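Subject: Re: [rye-list] gummy crumb, again
Date: 17 October 2019

> I've now had three loaves in a row with a sticky line along the bottom
> and a crumb that gums up the knife. Same recipe as all summer, same pan.
> Is it my flour, my starter or my oven? I'm about ready to go back to
> white bread.

Please don't go back to white bread! I had exactly this for most of August and I was ready to throw the starter in the river, so let me tell you what I tried, in the order I tried it, including the things that did nothing at all.

First I blamed the flour. I'd run out of the Inorus dark rye and the store in Prundimton only had the medium, so I figured well, there's my culprit. Ordered two bags of the dark, waited a week, baked again. Same gummy line, maybe a hair thinner. Medium rye makes a paler loaf and I like the flavor less, but it didn't cause my problem and I doubt it's causing yours if you haven't switched.

Then I blamed the oven, and I was a little bit right there. Mine runs cool once the door's been opened, and I'm a terrible door opener (I like to look). I got a cheap oven thermometer and it sat well under what the dial said for the first stretch of the bake. So now I preheat a good deal longer than I think I need and keep my hands off the door. That got rid of the pale sides but I still had stickiness in the middle.

What made the real difference for me was waiting. I know, I know, everybody on this list says it and I'd been saying it too, and then cutting the loaf at lunch because the kitchen smelled so good. A rye that's mostly rye needs a full day, wrapped in a dish towel, and mine are better after 2. If the knife comes out with paste on it, wrap the loaf back up and try again tomorrow.

Speaking of knives, use the one with teeth. I went through a phase of using my big smooth chef's knife because I'd just had it sharpened, and it squashed the crumb so badly I thought the bake was off when it wasn't.

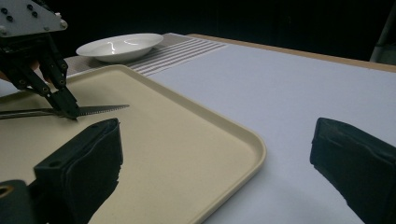 Serrated knife over the tray, bowl and striped placemat behind.

Long strokes, hardly any pressure, and wipe the blade every few slices. I wipe mine with a damp paper towel but a dry one is fine too. And slice thin. Half the complaints I hear at home about heavy bread go away when the slices are thin enough.

Next, water. My formula is the old Wasilewska one that went around the list years ago, the one with 379 grams of dark rye in the final dough and that odd spoonful of malt syrup. Does everybody still have that? I've lost the original message and I'm working from a card with a big coffee stain over the salt. I dropped the water by a few spoonfuls when the weather turned muggy and the dough went from wet cement to, I guess, slightly less wet cement. It baked up nicer. I'd try that before you buy anything.

And go easy on the syrup. I left it out once by accident and didn't miss it.

About what to put the loaf on after it comes out: you want air under it, so a rack, and leave it there until it's cool all the way to the bottom. Mine used to go straight from the pan to the nearest flat thing and I'm pretty sure that's where the damp bottom crust came from. A flat tray is fine later, for slices and butter and so on.
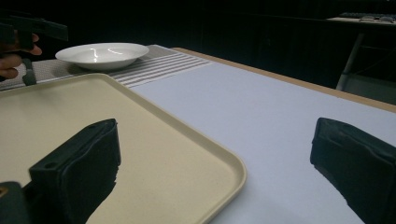 > I'd put the starter ahead of all of this. If the sour isn't good and
> acid before it goes in, you can cool the loaf on a cloud and it'll still
> be gummy. Mine gets 3 feedings before a bake, no matter what, and I
> haven't had a sticky loaf since I got strict about it.

Okay, yes, I should have put that higher up. I was feeding mine once, the night before, straight out of the fridge, and then wondering why it smelled of nothing much. I tried the three feedings for the last 6 loaves and every one of them cut clean, though I'd changed the water by then as well, so don't hold me to which one did it. If you're only going to change one thing this weekend I'd go with the starter too.

As for what to do with the gummy loaves you've already got, don't toss them! Slice them thin, dry them in a low oven until they snap, and eat them with soup. 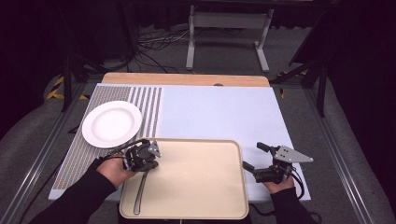
Or crumble them up and fry them in butter with a bit of sugar and put that on stewed apples. You can also soak a handful of the dry crumbs and put them in the next dough, which I do nearly every time now. It keeps the bread moist for days. Just count the soaking water as part of your total or you'll be right back where you started.

Last thing, I still have one unopened packet of the Trultotari bread spice (the coarse one, heavy on the caraway) and my family has voted against it. Free to anyone who'll pick it up in Prundimton. Write me off list. And if somebody has a clean copy of the Wasilewska recipe, could you repost it? I'd love to know what the salt is supposed to be.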